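How Two Robot Arms Share One Table
Build notes for young makers, page 4
October 2022

A robot arm is a chain of stiff parts joined by motors. Each place where the chain can bend or turn is called a joint. Your own arm has joints at the shoulder, elbow and wrist. Many robot arms use 7 joints, which lets them reach the same spot in several different ways.

The arms in the Sulby workshop are run by a small control program called Mirance. Mirance sends each motor a number. The number is an angle. When every joint has reached its angle, the hand is where it should be. Mirance sends a fresh set of angles 100 times a second, so the movement looks smooth.

The gripper

The hand on the end is called a gripper. The simplest sort is a parallel gripper. It has two flat fingers that slide towards each other and stay in line as they move, like the jaws of a vice. To pick something up, the arm does this:

Open the fingers wider than the object.
Move until the object is between them.
Close slowly.
Stop closing when the motor has to push harder.
Lift.

Step four matters most with soft things. A wooden block can be squeezed quite hard. A ripe banana cannot. The program has a setting called the force limit. On our build it goes from 0 to 100, and for fruit we set it to 20.

Why kitchen things?

Cubes are easy, as all their sides are flat. Kitchen things are harder. A plate is wide and low, so a gripper has to take it by the rim. A banana is curved, and if the fingers close near one end, the other end swings down. A wedge of melon is thick at the rind and thin at the tip, so the best place to hold it depends on which way up it is.

Two arms, one space

With two arms there is a new problem: they can hit each other. The builders at Sulby solved it with a rule from a railway. On a single track, only one train may enter a section at a time. The middle of the table is our single track. An arm must ask Mirance for the section before it moves in, and give it back when it leaves. Each arm may use its own side whenever it likes.

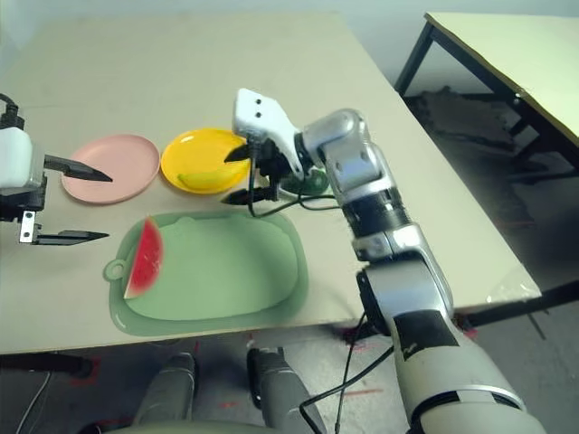

Brestis wrote in to ask what happens if both arms ask for the middle at the same moment, and whether they would both wait for ever. They would, if there were no rule for a tie. Engineers call this a deadlock. In Mirance the left arm always wins a tie, and the right arm asks again half a second later.

Words to remember

Joint: a place where an arm bends or turns.
Force limit: the hardest squeeze allowed.
Deadlock: when two machines each wait for the other.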